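Brundus House Shared Kitchen
Progress report to the Zwahlen Fund, second period
Prepared by Nadja Haslinger

Dear Rahel,

You asked for a shorter report than last time, and for fewer remarks about the freezer. The freezer is fine. I will say no more about it.

The grant pays for three things: getting the kitchen corner back into a state where people can cook in it, setting up a cleaning routine that survives contact with the people who use it, and replacing whatever can't be saved. We have done most of the first, a fair amount of the second, and have been held up on the third by a supplier whose delivery dates are best read as poetry.

Where we are with the cleaning

The counter was the big job. When we applied, it had a sticky patch near the wall that Engelbert Eder believed was part of the pattern. It has now been scrubbed end to end and the speckles that remained are the ones it was sold with. Engelbert has been gracious about this.

The washing-up system has been cut back to what people will put up with. The first version had a color for every surface, a laminated chart and a quiz. It lasted 11 days. The current version is one scrub sponge, replaced every Monday whether it looks tired or not, and one bowl for soaking. The rough side is for pans and the counter, the yellow side is for everything else, and the old sponge goes in the trash instead of starting a second career on the floor.
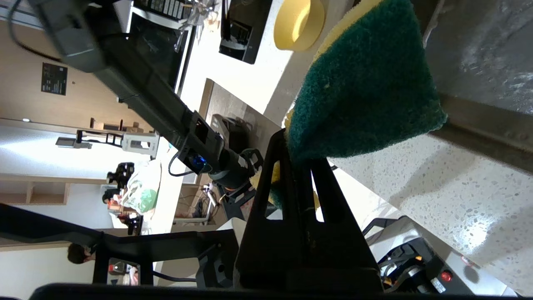 Page last changed: 26th August, N. Haslinger

The green-and-yellow kind won after a trial of three. The blue ones shed. The steel ones were popular with Notburga Aigner and unpopular with every pan she met. We bought 42 of the winners, so sponges will not appear in the next budget request. The yellow plastic bowl came from the old kitchen and cost the fund nothing.

The metal by the counter still smudges. We have tried vinegar, dish soap and a product from Wondgate that smelled strongly of optimism. The smudges come back as soon as somebody touches it, and I'd like to propose that we stop counting this as an open task.

What is late

The new shelving from Varier was promised for spring. We have received the brackets, then a second set of brackets, and a very polite letter. Farah Sopacua calls them on Fridays and has been told the shelves are "moving." Until they arrive, anything without a home gets piled wherever there is room, green bag and all. I know the application used the phrase "clear surfaces throughout." It was written by a younger and more hopeful team.

The drain trap under the sink was swapped out in an afternoon, which surprised everyone, including the plumber.

People

The rota has eight names on it, and most weeks all of them turn up. Farah runs the Monday slot and Notburga the end of the week. We had one dispute, over whether rinsing a cup counts as washing it. It was settled in writing and the ruling is taped inside the cupboard door, where it gets read more than anything else I have produced this year.

Money

We are under budget on supplies and exactly on budget for the plumber. The shelving money is untouched. If Varier hasn't delivered by the time we close the books in December, we'd ask to carry that line over, or to spend it with another firm. Please tell me which you'd prefer and what form you need for it. I have assumed there is a form.

Next period

Put up the shelves, if there are shelves. Find somewhere for the pile. Reseal the join where the counter meets the wall. Engelbert has volunteered for the last one and has bought his own sealant, and Farah will be standing next to him while he uses it.

Receipts are attached in date order, apart from the one that went through the wash.

Nadja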